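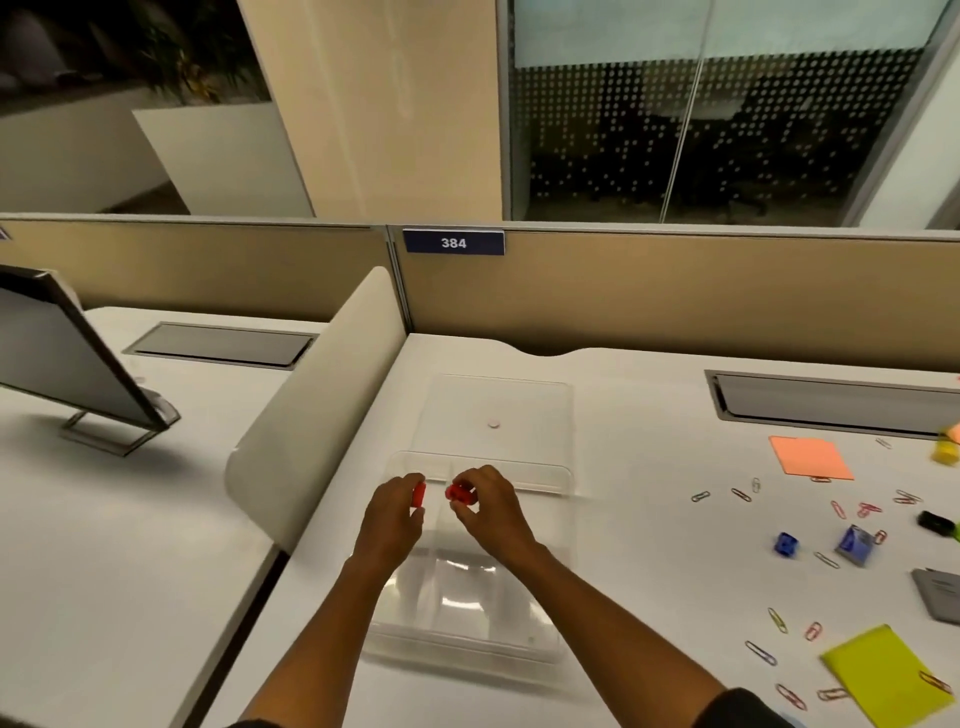 Red parts over the clear organizer, paper clips still to sort.

Search this forum Search Advanced

flenlow_maya
Desk sorter build, part 6. I want the arm to put small stuff into the compartments by itself. I'm doing the job by hand first and recording it, then training on that. Currently at 1,423 grabs. Maya Issa, for anyone who knows me from the Tukum workshop.

stota61
And how many of those are paper clips? Two chunky red pieces are the easy case. A clip lying flat on a white desk is where these things die.

flenlow_maya
Almost none yet. Clips are next.

qin_bench
Then I don't believe the number means much. I had a gripper at home that did blocks all day and never got one clip up. Ended up with a magnet.

Yanling Shi
Magnet is fine for steel, useless for the rest of what ends up on a desk. I'd keep going, but move the tray between runs or it'll only learn one spot.

stota61
Still say a drawer does this for free.

flenlow_maya
Noted. Moving the tray tonight. I'll post the clip results in March, bad ones included.

qin_bench
Post the misses first.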